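Revside Coaching Course, Level One
Handout 6: Playing two matches in one week
Lecturer: Caroline Kariuki
Last changed: Wednesday, December 15, 2021
Room 224, main building

Before the lecture, please read your notes from Handout 5 about warming up. I will use the same words for easy, medium and hard training, and I will not repeat what they mean.

1. What is the problem

Most amateur soccer teams play one match per week, and the whole plan of the coach is built on this. Saturday is the match, Sunday is free, and training is two evenings in the middle. Then comes a cup match, or a match which was moved because of the weather, and the team must play on Saturday, on Wednesday and again on Saturday. Many coaches keep the same training plan and put the extra match on top of it. The players get tired legs and the third match is bad.

In this handout we speak about adult amateurs who have a job or study. They cannot sleep in the afternoon and they do not have a masseur. If you read a book about professional teams, please keep in mind that its advice was made for other people.

2. The days between the matches

We name the days by their distance from the match. The match day is M. The day after is M+1, the next one is M+2. The day before the match is M-1. When there are two matches in one week, a day has two names, for example M+2 and M-2 at the same time. You should write both names in your plan. It looks like a small thing, but it helps you to see the conflict: as M+2 the day still belongs to recovery, and as M-2 it would normally be a day for real work.

My rule for this course: if a day has two names, follow the easier one for the players who played the whole match, and the harder one for the players who stayed on the bench.

M+1. Free day for the players who started. A walk or a slow bicycle ride is good if they like it. For players who did not play, or came in only for the last minutes, there should be a short training with the ball. If you have only three such players, join them with the second team.

M+2. Light training, 40 minutes, not more. Passing in pairs, a small circle game with two players in the middle, some work on corner kicks at walking speed. No sprints, no shots from long distance, no one against one.

M-1. Many amateur teams do not train on this day, and I do not ask you to change it. If you do train, keep it short and stop when the players still want to continue.

3. Who plays and who rests

The selection is the hardest part for a new coach, and we will give it most of the time in the lecture.

First, write down the minutes of each player in the last two matches. Do not trust your memory. A coach usually remembers the minutes of the best players well and the minutes of the others badly.

Second, ask each player the day before the match how his or her legs feel. Use a scale from one to five and always ask the same question in the same way. Ask in private. When you ask in front of the group, everybody answers five.

Third, decide on the changes before you decide on the names. For example: "In the second match I change one central defender, one midfielder and both wide players." Only after this, look who fits. If you begin with the names, you will probably find a reason to keep everybody.

The wide players and the full backs usually run the most at high speed, so their need for rest is bigger. A goalkeeper can nearly always play all three matches. Central defenders are somewhere in the middle, but it is risky to change both of them at the same time, as they need to know each other.

Case for discussion: Porkesden against Ventura

Porkesden played a league match on Saturday and won it. On Wednesday they played in the cup at Ventura, a team from one division higher. The coach of Porkesden did not want to break a winning team and started with the same eleven. They were good until the break. In the second half the left full back asked for a substitution, then the right midfielder, and the coach had used all his changes long before the end. Ventura scored twice. On the next Saturday, Porkesden had three players missing, and two of them had muscle problems.

Ventura had also played on Saturday. They started the cup match with four new players, and one of them was a young midfielder who was in the first team for the first time that September.

Please prepare short answers to these points:
What did the coach of Porkesden win by keeping the same team? There was something, do not say "nothing."
Which of his players would you change, if you know only their positions?
How would you explain the change to a player who had scored on Saturday?

4. Bringing in a new player

A week with two matches is often the first chance for somebody new. The coach is in a hurry and the new player is nervous, therefore it helps to have a fixed way to do it.

Tell the player early. If you know on Monday, say it on Monday. Some coaches like a surprise one hour before the match, and I have seen it go well, but more often the player forgets to eat and to sleep for the wrong reason.

Give one task in defense and one task in attack. For a winger this could be: "When we lose the ball, run back to the inside of your full back. When we have the ball, stay wide until it comes to our side." If the player does these two things, he or she has played well, and you should say this after the match, also when the result is poor.

Put an experienced player next to the new one, on the same side of the field. Inform the experienced player about the two tasks.

Do not judge after one match. In my own notes I do not write any opinion about a new player before the third start. Kibet Massawe, who teaches the goalkeeping part of this course, thinks that three is still too early for goalkeepers. You can ask him about it in the spring.

5. Eating and drinking after the match

This part is short, because there will be a separate handout on food.

The player should eat something soon after the match, and a normal meal later in the same evening. Rice, potatoes or pasta, with some meat, fish, eggs or beans, is completely enough. Amateur players often drive home, take a shower, and fall asleep on the sofa with only a chocolate bar in the stomach. Before a normal week this does little harm. Before a second match in four days it matters more. Ask them to cook the meal already in the morning, so that in the evening it needs only to be warmed.

Water should stand ready at the bench and also in the changing room. Beer is not forbidden to adults, but after the first of two matches the coach should ask them to wait.
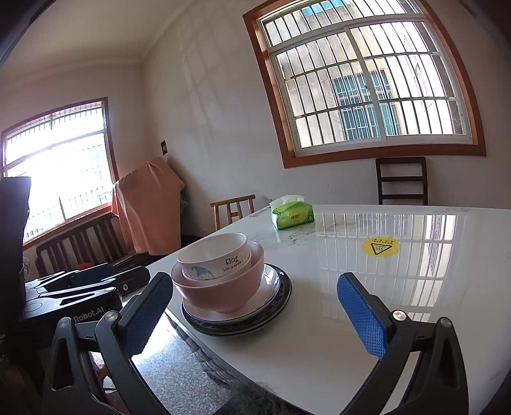

6. Running test in a heavy week

Some of you asked if the monthly running test should be moved. Yes, move it. The test in our course is the 400 meter run, repeated with a rest, and it is hard work. It should never stand between two matches, and the results would be useless in any case, as you would measure the tiredness of Saturday.

If the club wants to have the test on a fixed date, do it only with the players who did not start, and write this clearly in the table. When you compare the results later, use only those players who ran fresh both times.

For writing down the minutes and the results you can use paper. At Revside we use the Uvov sheet, which you got in the first lecture. The column for "legs" is the scale from one to five in section 3. Please do not add more columns in the first month. A sheet with too many columns is usually empty after three weeks.

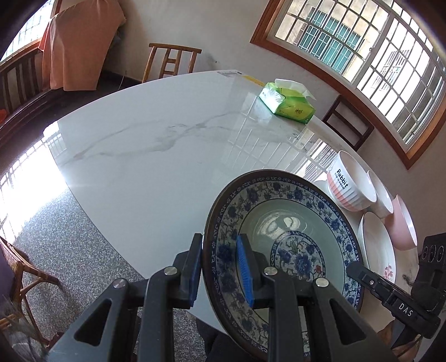
Photo: Kibet Massawe

7. Speaking with the players

At the beginning of the heavy week, show the whole plan to the team: which days are free, which days are light, and when you will announce the team for each match. Players accept a place on the bench more easily if they knew before that there would be changes.

Be careful with the word "rest." A player who hears "I rest you" may understand "you are not good enough." Say which match you want him or her to be fresh for. Of course, you must then keep this promise. If you cannot keep it, speak with the player before the team is announced.

8. Homework

Make a plan for nine days with three matches, Saturday, Wednesday and Saturday, for a squad which you know. Use both names of the day where there are two. For the second match, write first the number of changes by position and then the names. One page is enough. Bring it printed, because the projector in Room 224 does not work with every computer.

Those who missed Handout 5 can get a copy from me before the lecture.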